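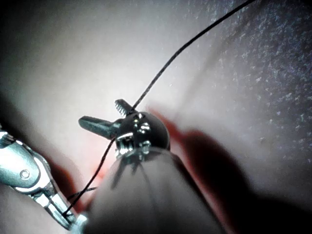 Gresumeo says its surgical robot can now learn to sew from people, and on Tuesday, November 5, 2019, it put out a short statement to that effect. The claim deserves a slower read than it has been getting. What the company has is a set of recordings. A person at a console moves two instruments by remote control, the system stores each movement, and software called Azar is later asked to produce the same movements without the person. The difficulty is easy enough to spot. A thin black thread drops past one instrument's toothed jaws towards the tip of a second grasper, slack enough to form a loose loop between them. Thread bends where it likes, and a machine that has memorised a path through the air has no particular reason to cope with that.

The company counts 436 recorded demonstrations in its first batch, from 17 operators. After its own review it kept 333 of them for training. The statement does not say what was wrong with the others, or who decided. If the clumsy attempts were thrown out, Azar has been shown very little about getting out of trouble, and getting out of trouble is a good part of sewing anything.

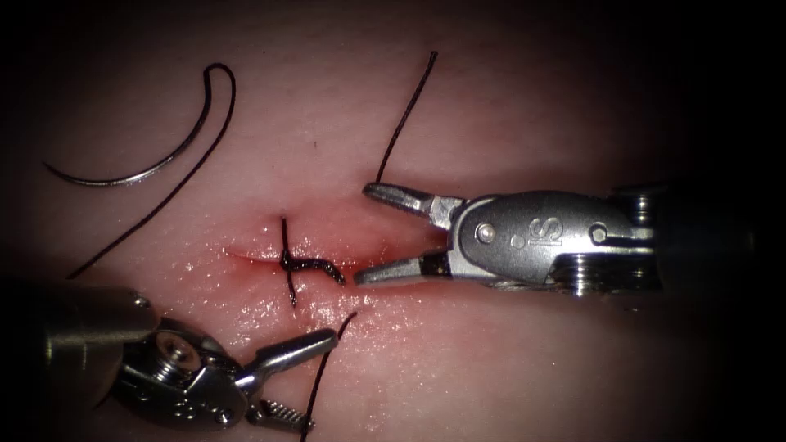

Dalal Haddad, who ran the console sessions, was more careful than the statement when we reached her by phone. "A stitch and a knot is one job to you and me," she said. "To the software it's a long string of small jobs, and it can be good at most of them and still leave you with nothing." She would not give a success rate for the software working alone. She said the figures were being checked.

That leaves the word "autonomous", which turns up in the headline of the statement and hardly at all after it. Copying a skilled hand on a short cut, under good light, is a fair piece of laboratory work. It is a long way from an operating theatre, and Gresumeo has given no date for getting there.

Ernari, a rival, has made similar promises about its own trainer and has yet to publish anything we could check. Gresumeo says a second batch of 518 demonstrations is planned and that the failed attempts will be kept this time. We have asked to see the results from both batches, including the bad ones. The company said it would consider the request.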